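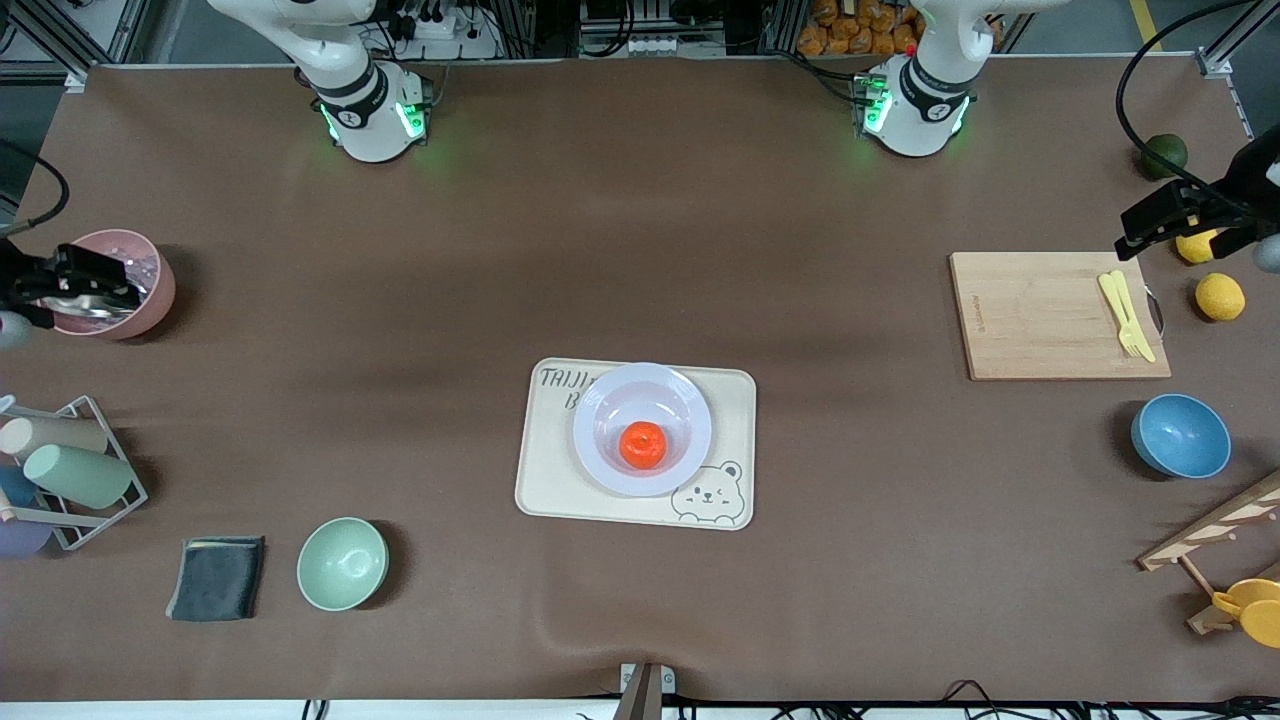

Both arms out wide on the kitchen table-top task. Right arm over the pink cup with the utensils, left arm over a lemon.

Stitarero two-arm kit from Brenholm - worth 4000?

benchrat_col
We have had the Stitarero on trial since February and I have to say yes or no to buying it soon. The price is £4000 for the pair of arms, the grippers, the wrist cameras and the kitchen set of tasks. The Trilgate support plan is extra at around £400 a year.

My notes so far. Reach is good. With the bases on the far edge of the table both grippers get to the sides without much trouble, as you can see above. Set-up took me a morning, most of it on the cables. Fruit is easy for it. Thin cutlery lying flat on a board is hard, and I would like to know whether others get the same.

Also, does anyone use the plan? The sales page says very little about what it covers.

n_ruangrit
We bought one last year. Flat cutlery is hard for us as well. The fingers need something to get under, so we put the fork handle over the edge of the board and it does much better. Some people would call that cheating.

The plan covers a remote check of the calibration and replacement finger pads. I have used it for the pads only.
- Nuanchan Ruangrit

oldgantry
I would call it cheating. If the task is to pick a fork off a board, the fork should be on the board. For 4000 I would expect it to manage that, or for Brenholm to say plainly that it can't. I sent mine back inside the trial period.

n_ruangrit
Fair enough, but what did you replace it with?

oldgantry
A single Górecki arm, second-hand. It doesn't do two-handed work and I don't need it to.

benchrat_col
I do need two hands, so that rules it out for me. Has anyone had bother with the wrist camera? Mine gives a decent picture but the fingers take up a fair bit of the bottom of it.
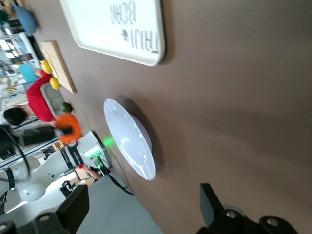 Wrist view over the white dish, fingers at the bottom, lemons and the cutting board at top left.

rhenare
That is normal. You want the fingers in view, otherwise you can't tell where they are when you close on something. What would bother me more is the shine on the dish. We had misses on glossy plates until we moved a lamp.

The other thing is the green light on the wrist. It shows up on the side of the bowl in your picture. I put tape over ours. Brenholm told me it can be dimmed in the settings but I never found where.
- Rochelle Henare

n_ruangrit
Advanced, then Indicators, in version 11 and later. It won't be there if you are on the older one.

rhenare
Thanks. We are not on 11, so that explains it.

oldgantry
Having to update the software to turn a light down is a good part of why I sent mine back.

benchrat_col
I'm on 11 and found it. Dimmed it to the lowest step and I will try the dish again tomorrow with the lamp moved as well.

I am leaning towards buying the kit and leaving out the plan. Does anyone know if the pads can be bought separately?

n_ruangrit
They can, in packs of four. Ask by email, they aren't in the shop listing. Ours took two weeks to arrive.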